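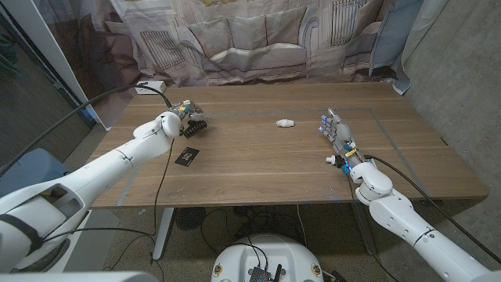
April 21, 2020. Table resurfacing, continued. Second coat of Selness hard oil went on the test board this morning and I want to write down where we stand before Rosalie takes over the bench. The first coat had been wiped off too early and left dull stripes across the grain. The big table has kept its warm brown color better than I expected after a winter of use, and the light grain still reads well, so I don't see a case for stain. The pale blue tape outline along the back and down the right side is what I worry about. Tape left on an oiled top too long can leave a ghost line, and I would like it lifted before the next coat goes on.

Test board, for the record. Pine offcut from Lamrani, sanded with 120, then 200 by hand with the grain. Divided into 6 strips. Strips one to three got oil wiped off after eight minutes, the rest after twice that. The longer wait gave a more even surface and no stripes. It also stayed tacky well past lunch. I pressed a strip of the blue tape on number five and left it overnight last week. It came up clean when pulled slowly and low to the surface. When I pulled it straight up on number six it took a little of the finish with it.

Things to clear off the table before sanding: the black card with the white emblem, the small white ribbed piece from the middle, and the white cylindrical part with the dark ring. Put the small parts in a lidded tub and label it. Last time a part went into the dust bag and I spent an hour with a sieve. The power strip at the back left corner should be unplugged and moved off the top too. Oil creeps under anything left standing on it, and the cord will drag through the wet finish.

Sanding plan. Light pass only, 200 grit, by hand. No orbital sander near the edges, they are already thinner than I like. Vacuum, then wipe with a barely damp cloth and let it dry fully. One thin coat, wait sixteen minutes, wipe off with the lint-free rags from Pilbridge (top shelf, left of the sink). Used rags go flat on the rack outside, never balled up in the bin.

Nadja Kälin asked whether we could go to a hard varnish instead. It would stand up to scraping better but can't be patched in one spot, and this table gets scraped in one spot. I'd stay with oil until July and look at it again then.

Still open: how much oil is left in the Renercombe cabinet. The 1000 ml can felt light. Rosalie to check and order if needed. New tape should be the low-tack kind.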